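Laundry helper wanted, Daly Street

Hi! I run Starska, a small toy library on Daly Street, and I'm looking for someone to take over our washing two mornings a week. We lend out soft toys to families (600 of them on the shelves at the moment) and every one that comes back gets a wash before it goes out again.

You'd empty the return baskets, check seams and tags, load the front loader, and hang things up to dry. It's gentle work, a bit repetitive, and I love it, but I can't keep up anymore!
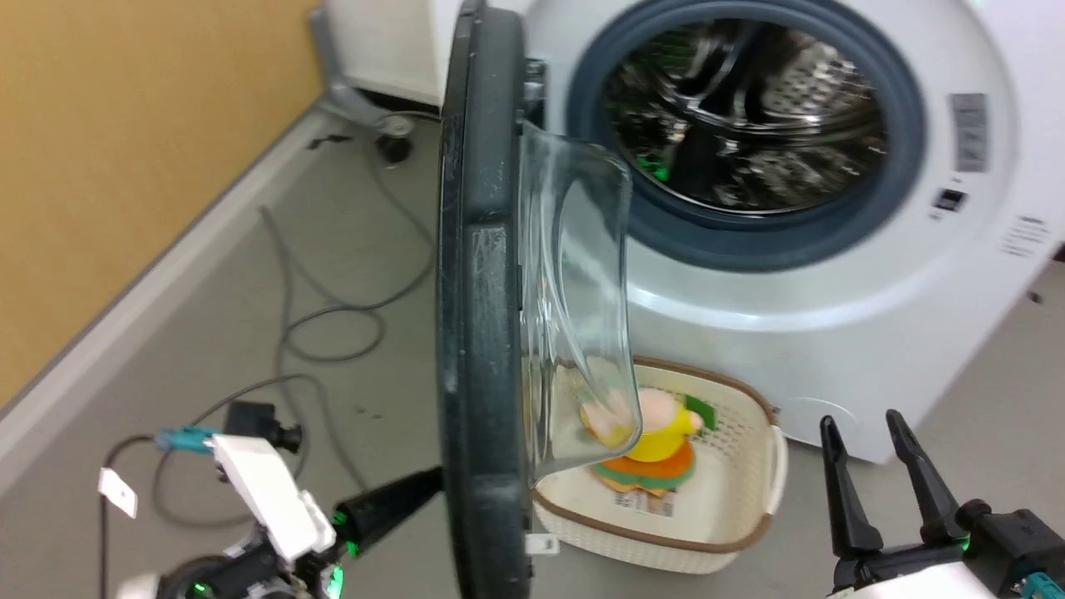

No experience needed, though it helps if you can sew on a button or close a small hole. Please read the care labels, some of the older toys really can't take a hot wash. You'll be bending down to the drum a lot, so keep that in mind if your back is touchy.

Pay is $79 per morning, and we start in April. Write me a few lines about yourself, or just drop in at 13 Daly Street and ask for the laundry room. It's the door past the puzzles.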